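Brevasham Arena: Sign Changeover Inspection Checklist
Inspection date: 20/10/2018
Inspector: Akosua Gbeho
Sponsor change: Stunine (outgoing) to Fitari (incoming)
Sign contractor: Ansah

Scope: all exterior and interior signs carrying the venue name, their anchors, electrical feeds and the access routes under them. Seat decals and printed tickets are covered by a separate list. Results are OK, REPAIR or HOLD. An item on HOLD keeps the area below it closed to the public.
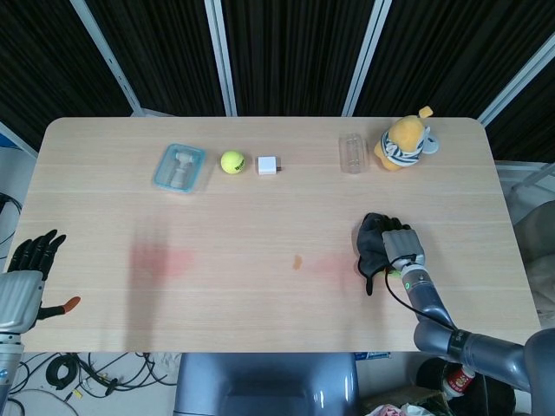 Section A: Roof and exterior signs

A1. Old letter sets removed, north and east faces. OK.
A2. Abandoned anchor holes sealed. REPAIR. Holes on the east face above Gate 26 have backer rod but no sealant.
A3. New anchors torque-marked. OK. Paint marks line up on every bolt that could be reached from the lift. Upper row on the north face was checked from the catwalk.
A4. Safety cables fitted to each letter. HOLD. The second "i" in the north face set has one cable. The drawing calls for two.
A5. Disconnect switch within sight of sign and labeled. REPAIR. Switch is in place, label still reads Stunine.
A6. Weep holes open at bottom of letter cans. OK.
A7. Canopy over box office free of debris and leftover fasteners. OK after second sweep.

Section B: Concourse and bowl

B1. Hanging banners, upper and lower pipe secured. OK.
B2. Clearance under banners at least 30 inches above door heads. OK, except Section 239, where the banner was hung one grommet low. Rehung during the inspection.
B3. Exit signs not blocked or dimmed by new backlit panels. REPAIR. Panel at Portal 38 washes out the exit sign when viewed from the stairs. Move the panel or fit a shade.
B4. Center-hung scoreboard fascia panels latched. OK.
B5. Rink-level wraps flush, no raised edges at player gates. OK.
B6. Old adhesive removed from ramp floors. REPAIR. Residue on the west ramp is slick under a rubber sole.

Comments on A and B: A4 is the only item that affects opening. The plaza under the north face stays fenced until the second cable is in and signed for. The contractor's cable count sheet from September lists the letter as complete, so the remaining sheets for that face should be checked against the wall as well.

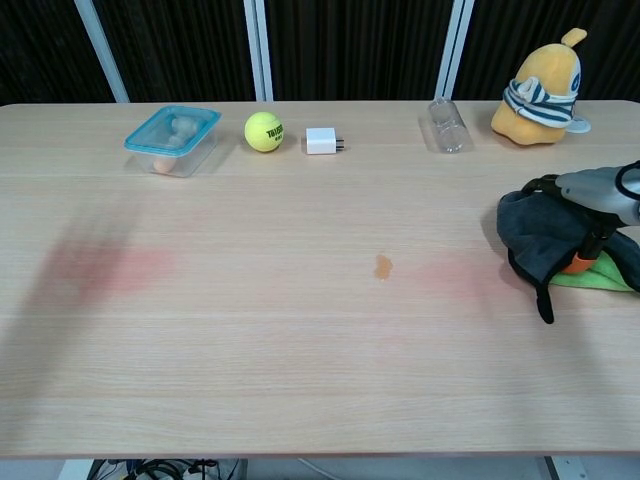 Volodymyr Koval replied that the fence at A4 pushes the north gate line into the bus lane, and asked for it to be pulled in to the drip line of the canopy. He also wants B3 fixed before the next concert load-in, as the stairs at that portal are used with the house lights down.

Response: fence line not changed. The fall zone extends past the canopy. North gate ticket holders can be sent to the east doors. B3 moved up to first priority.

Section C: Paperwork

C1. Electrical permit posted. OK.
C2. Engineer's letter for north face anchors. Received.
C3. Lift operator cards on file. One missing, Wumpini Frimpong to supply.
C4. Emergency maps updated with the new venue name. REPAIR. Maps at the loading dock are the old set.

Reinspection: A2, A4, A5, B3, B6, C3, C4. Teodoro Bermúdez to meet the inspector at the dock with the lift key.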